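Chapter 4

What Things Cost, and Why We Pay It

In this chapter you will meet

the difference between a price and a cost
supply and demand, without the graph (the graph is in Chapter 5, and it will wait)
substitutes and complements
why a seller with a good pitch can still go home with a full van

4.1 The lemon problem at Koltidthorpe

The market at Koltidthorpe has been held in the same square for so long that the town has given up trying to find anywhere else to park. In December it stays open until seven in the evening, and it was on one such evening that Koen Van Leeuwen, a fruit seller of firm opinions, put up the price of his lemons for the third time in a month.

His customers took this personally. One woman told him that a lemon was a lemon and had been a lemon last week as well, at a lower price. Van Leeuwen agreed with every word and did not change the sign.

Economists are very fond of moments like this one. They are less fond of having to pay for the lemon, but that puts them in the same position as everybody else. The woman's complaint rests on an idea most of us carry about without noticing, that a thing has a proper price, tucked away somewhere inside it like a pip. If the lemon has not changed, the price should not change either. Van Leeuwen's sign rests on another idea, that a price is a sort of argument between buyers and sellers, and that the lemon is merely what they happen to be arguing over.
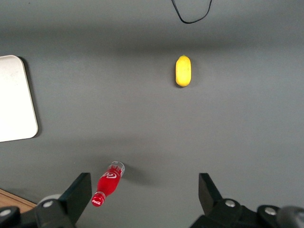
4.2 Price and cost

In everyday speech we use these two words as if they were the same, and at the till it does no harm. For the rest of this book we shall need to keep them apart.

The price is what the buyer hands over. The cost is everything the seller has to give up in order to have the thing there to sell. Van Leeuwen's costs include what he pays the wholesaler, the fuel for the van, the rent of his pitch and the fruit that goes soft before anyone wants it. They also include a cost which never turns up in his notebook: the wage he might have earned that day doing something warmer. We call this the opportunity cost, and Section 4.5 is devoted to it. Students tend to find it obvious when they read about it and invisible when they sit the test.

Let us look at one season on the stall. Van Leeuwen bought 2873 lemons and threw away 158 of them. He sold the other 2715. Each of those had to earn back its own keep and a little towards the keep of its fallen colleagues. A buyer who works out the mark-up on a single lemon, and walks off muttering, has usually left out the bin.

Wastage of this kind is dull, and it explains a great deal. A seller of nails hardly has to think about it. A seller of raspberries thinks of little else.

4.3 When the neighbour sells limes

Across the square from Van Leeuwen is a stall called Ello, which deals mainly in limes. When the price of lemons rises, some shoppers cross over, having decided that a lime will do perfectly well in a cake. Goods which can stand in for one another like this are known as substitutes. How well they do so is a matter of taste, and you may wish to try the cake before giving an opinion.

Next to Ello is the Pelupessy fish van. Fish and lemons are complements, meaning that people like to have them together. On evenings when the fish runs out early, Van Leeuwen sells fewer lemons, through no fault of his own or the lemon's. He has been known to walk over at half past four and look anxiously into the ice.

Before you read on

1. Name two goods you bought this week that are complements. Toast and butter has been taken.

2. A frost ruins part of the lemon crop. What would you expect to happen to the price of lemons in Koltidthorpe? What would you expect to happen at Ello?

3. Van Leeuwen cuts his price in the last hour of trading. Explain why this may be sensible, even if he sells some lemons for less than he paid for them.

Keep your answer to question 3 somewhere safe. You will be asked to disagree with it in Section 4.6.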